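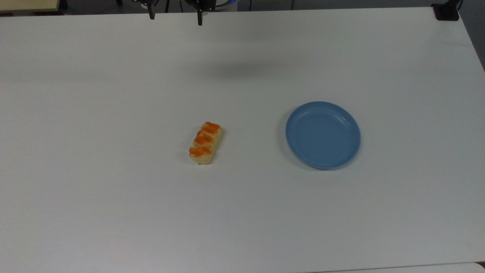 A white worktop at our Hultthorpe building.

About Faltisano

Faltisano is a family-run school of bookbinding and paper repair. We teach evening and daytime classes for adults, and we take in repair work from libraries, churches and private owners.

The school was started by Chinyere Nwosu, who had spent 10 years repairing county record books and kept getting asked to show other people how. The first classes were held in the back of the Arnetti stationery shop. We moved to Hultthorpe when we needed space for a board cutter and two standing presses.

What we teach

Beginners start with a pamphlet stitch and go on to a flat-back case binding. The full beginner course runs from October to the end of spring. After that, students can choose leather work, box making or paper repair. Paper repair has the longest waiting list, so please ask early. All tools are provided. Students pay for leather and marbled paper, and everything else is included in the fee.

Repair work

Most of what comes to us is family Bibles, cookbooks and ledgers with broken spines. We do not take books with active mold. Our largest job so far was the Zwahlen collection, 2,408 volumes of farm and mill accounts, which we cleaned and reboxed over four winters. Around 200 of them also needed new spines.

We give a written price before any work starts. Small repairs usually take six weeks. Full rebinding takes longer, and we will tell you how long when we have looked at the book.

Our library

We keep a reference library of 2,000 books on binding, paper and type. Current students may borrow two at a time. Former students are welcome to read here when a class is not using the room.

Visiting

The front door is on the mill side of the building. The office opens at 9:30 a.m. and closes at 4 p.m. If you are bringing in a book for repair, wrap it in clean paper and leave any loose pages where you found them.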